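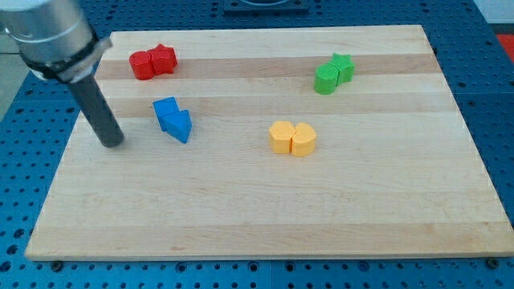

Maple board with the paired blocks set out, red and blue at the left.

List home Archive Prev by date Next by date Thread index Search

From: Ingrid Marchetti
To: Boards and Blocks list
Date: December 5, 2020
Subject: Re: sorting board, dark strips and marks at the front

Edileuza Furtado wrote:

> I am gluing up a second sorting board to go with the Nellbridge one and
> would like to settle the layout before I cut. Three questions.
>
> First, the dark strips. My stock came from two batches and one is
> clearly browner than the other. Do I mix the strips evenly, or put the
> dark ones together? Washington thinks any visible band will be read as a
> line to sort against, and that we should avoid it.
>
> Second, finish. The plastic star blocks leave marks on the oiled test
> piece. I can rub them out with a gray pad but they come back.
>
> Third, spacing. The sheet says pairs "touching" but does not say how far
> one pair should be from the next. I need this for the board size.
>
> Edileuza

Answers in the same order. The picture is of the Nellbridge board, with all four pairs on it.

1. Dark strips

The board has two darker bands. One crosses just below the far edge and the second is a little lower. Neither was planned. Liviu Lazăr sorted the strips by width and did not look at color until the clamps were off. The near half is lighter and fairly even, and that half gets most of the handling.

Washington's point is fair but I would limit it. A band matters if a block is placed by eye along it. The red pair partly overlaps the first band and the blue pair is on the second, and I would not want that repeated on a board where position is being scored. For plain matching by color it makes no difference that I can measure.

My recommendation is to put all the brown strips in the far third and keep the near two thirds to one batch. If you mix evenly you will get narrow stripes all the way down, and those are harder on the eye than two wide ones. Lay the strips out dry, wipe them with mineral spirits to bring the color up, and number the undersides in pencil before you move anything. Do this in daylight. Under the shop tubes the two batches look the same.

Keep the grain running left to right as the board faces the user. Blocks slide a little more easily along the grain than across it, and it is better to have the easy direction be sideways.

2. Finish and marks

There are faint marks and a slight discoloration toward the front edge of the Nellbridge board as well. I do not think the blocks are the cause there. It is where hands rest, and the finish on it is oil only. Barbara Wieczorek has wiped it down with a damp cloth at the end of each session since October and the front has had the most of that too, so the two causes cannot be separated.

For your test piece, check the underside of the blocks before blaming the oil. Ours had a raised mold line on the bottom of the stars and it was hard enough to burnish the wood. Rub each block on 320 paper laid flat on glass, with light pressure, until the line is gone. The cylinders needed nothing. Wash the dust off and let the blocks dry before they go back on the wood.

Then sand the board to 220 and stop. Going finer gives a surface that shows every rub. I used two thin coats of a water-based matte varnish on the Pesau board and it has not marked so far - but that board gets less use, so treat this as weak evidence. Leave a week before putting plastic on it.

Seal the end grain separately. A thin strip of it shows at the front edge of the Nellbridge board, and it takes up liquid faster than the face. I give it an extra coat before the others and sand that back flush.

3. Spacing

"Touching" is meant literally. The two pieces of a pair are the same color and a different shape, and they stand side by side in contact. The red pair is the easiest to check against: cylinder upright on the left, star against its right side. The star in our picture sits slightly farther back than the cylinder. That is within what I would accept, as the sheet asks for contact and says nothing about alignment.

Between pairs I would allow at least 132 mm, center to center. This came from trying it with adult hands. At less than that, people knock the neighboring pair when they reach past it. Allow a clear margin of 6 cm on all sides as well. A block set close to the edge gets pushed off it, and the table under ours is perforated, so anything dropped there does not roll evenly and can be slow to come to rest.

Four pairs is the maximum I would size for. Liviu has asked for a board that takes more, but the extra width makes the glue-up hard to keep flat and it would need battens underneath. If he still wants it, I would prefer two boards butted together.

One item you did not ask about. Please keep the edges straight and square, with only a light pass of paper on the arris. A large roundover looks good but takes away a usable strip along each side, and the board can no longer be set against a fence.

The Čierny supplier has maple again but the minimum order has gone up. If anyone else needs strips, write to me off list and I will combine the orders.

Ingrid

Prev by date Next by date Reply to list Top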